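業務日誌　五月

本日の記録は、機内誌および座席モニター案内の改訂作業に関するものである。担当は旅客サービス部編集課、起票は当課主任による。なお、前回の記録で未了とした事項については、末尾にまとめて記す。

午前九時、定例の打合せを開始した。議題は、夏季ダイヤに合わせた機内案内の文言統一である。当社では昨年度より、空港名、都市名および地域名の表記を一元的に管理することとしているが、実際には、紙の機内誌、座席モニター、搭乗券の裏面案内、客室乗務員の放送文例の四者で表記が揃っていない箇所が残っている。とりわけ、長音の有無と中黒の扱いについては、媒体ごとに別の業者へ委託してきた経緯があり、差異が生じやすい。旅客から見れば同じ会社の案内であり、表記の相違はそのまま信頼の問題につながるというのが課としての認識である。

打合せには、放送文例を担当する客室企画課からも二名の出席を得た。先方からは、放送文例は耳で聞いて分かることを第一としており、文字表記の基準をそのまま適用すると読み誤りが増えるとの意見が示された。これはもっともな指摘である。協議の結果、文字としての表記は編集課の基準に従い、読み仮名と区切りの位置については客室企画課が別表で定めることとした。別表の様式は当課で用意し、来週中に送付する。

続いて、座席モニターの多言語案内について報告を受けた。委託先のClalow社から提出された初校は、日本語、英語、韓国語、中国語の四言語で、対象となる文言は1000件を超える。このうち当課で点検を終えたものは半数に満たない。進捗が遅れている理由は、英語原文の修正が先月末まで続いたことにある。原文が確定しないうちに訳文を点検しても二度手間になるとの判断から着手を見合わせていたもので、この判断自体は誤りではなかったと考えるが、見合わせる旨を関係部署に文書で知らせていなかった点は反省を要する。今後、工程を止める場合には、止めた日と再開の見込みを必ず書面で通知することとしたい。

午前の残り時間は、初校の通読に充てた。気付いた点を以下に記す。

一、非常用設備に関する案内で、「お客さま」と「お客様」が混在している。基準では「お客さま」である。安全に関する文言は所管が異なり、編集課の判断だけで改めることができないため、運航安全部に修正の可否を照会した。

二、乗り継ぎ案内の韓国語訳に、現在は使用していない旧ターミナル名が残っている。原文では既に改められており、訳文の更新漏れと見られる。Clalow社に差し戻した。

三、機内食の案内で、宗教上の理由による特別食の名称が、予約サイトのものと一致しない。旅客が予約時に選んだ名称と、機内で目にする名称とが異なれば、誤配の原因となり得る。予約サイトの側を正とし、モニター側を改める方向で調整する。

四、到着後の手続案内に、時刻が現地時間であるか出発地の時間であるかを明示しない箇所がある。これは以前から旅客の問い合わせが多い事項であり、全件について「現地時間」の語を補うこととした。
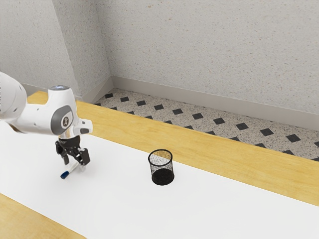 午後一時半より、Haser社の担当者であるRami Hattar氏と電話会議を行った。同社は座席モニターの表示ソフトウエアの保守を請け負っており、文言の差し替えを実機へ反映する工程を担っている。議題は、差し替え後の文字があふれる問題への対応である。日本語の文言は英語に比べて字数が少なく収まることが多いが、空港の正式名称を用いる画面では、二行に折り返された後半が表示されない事例が報告されていた。

Hattar氏の説明によれば、表示領域の高さは画面の種類ごとに固定されており、行数を増やすには画面設計そのものの変更が必要となる。設計変更には所定の試験が伴い、夏季ダイヤの開始には間に合わない。このため、当面は略称を用いて一行に収めるほかないとの提案があった。当方からは、略称の採用は旅客の混同を招くおそれがあり、類似の名称を持つ空港が同一の国にある場合には認めがたい旨を申し入れた。協議の末、略称を認めるのは同一国内に紛らわしい空港がない場合に限り、それ以外は文字を小さくして正式名称を残すこととなった。文字を小さくした場合の読みやすさについては、同社が試験用の画面を作成し、当課で確認する。

併せて、誤った表示が見つかった際の連絡経路についても確認した。現行の取り決めでは、旅客からの指摘は客室乗務員が乗務報告書に記載し、旅客サービス部を経て委託先へ伝えられる。しかし、この経路では修正の着手までに7日を要した例がある。単純な誤字であればそれでも差し支えないが、行き先や時刻に関わる誤りの場合、旅客に実害が及ぶ。加えて近年は、座席モニターの画面を旅客が撮影し、着陸後ただちに公開することも珍しくない。会社が誤りを把握する前に、外部から問い合わせを受ける事態は避けなければならない。Hattar氏からは、重大な誤りに限り、当課から同社の当直窓口へ直接連絡する経路を設けてはどうかとの提案があり、当課としても異存はない。何を重大とするかの区分は当課で起案し、部長の決裁を受けることとする。

三時過ぎ、広報室より照会があった。機内誌の巻末に掲載している路線図について、旅客から、就航していない都市が記載されている一方で、就航している都市の一つが見当たらないとの投書が届いたとのことである。直ちに現行号を確認したところ、指摘のとおりであった。原因は、路線図の元データが前年度のものから更新されていなかったことにある。路線図の制作はGrenov社に委託しているが、就航都市の一覧を同社へ渡すのは当課の責任であり、渡した記録が残っていない以上、当課の手落ちと認めざるを得ない。

広報室とは次の対応で合意した。投書をくださった旅客には、広報室から書面でおわびと訂正をお伝えする。現行号は既に各機に搭載済みであるため回収は行わず、次号の巻末に訂正文を掲載する。ウェブサイトで公開している電子版については、本日中に正しい図へ差し替える。電子版の差し替えは五時四十分に完了し、広報室の確認も得た。

再発を防ぐため、就航都市の一覧については、路線計画部が改定を行うたびに当課へ通知し、当課は受領した旨を台帳に記入した上で委託先へ送付することとした。台帳の様式は簡素なものでよい。項目が多ければ記入が滞ることは、過去の例で明らかである。改定の番号、受領した日、送付した日、担当者の印、この四つがあれば足りる。

夕刻、若手職員から、訳語の選定に迷った場合の相談先が分かりにくいとの申し出を受けた。基準集には「疑義のある場合は主任に諮ること」とあるのみで、主任が不在の際の扱いが定められていない。代行者を明記するよう改める。申し出は適切であり、小さなことでも遠慮なく述べるよう伝えた。

未了事項は以下のとおりである。

放送文例の別表様式の送付。
運航安全部への照会に対する回答の受領。
Haser社の試験用画面の確認。
重大な誤りの区分の起案。
路線図訂正文の文案作成。広報室への提出期限は3日後。

このほか、前回の記録で未了とした機内販売案内の価格表記については、税込価格への統一が完了し、本日付で終了とした。手荷物案内の図版差し替えは、担当部署の確認待ちであり、引き続き未了とする。

午後七時十分、執務を終了した。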